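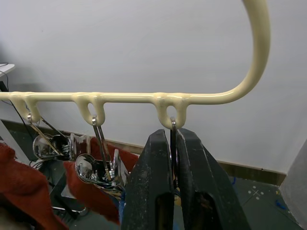
Cream plastic hanger with metal clips.

Clip hangers wanted at Grestgate

Tue 24 December — The Grestgate laundry room is short of clip hangers again and is asking residents to bring in spares. The kind with metal clips hung off a plastic bar, good for socks, gloves and tea towels. Some 100 went out on loan in October, and only a few have come back so far.

Missing a clip? Bring it anyway, Marlies Hollenstein has a box of spare ones. Drop off at the Drumlow side door untill 7 tonight. No wire hangers please — there's plenty.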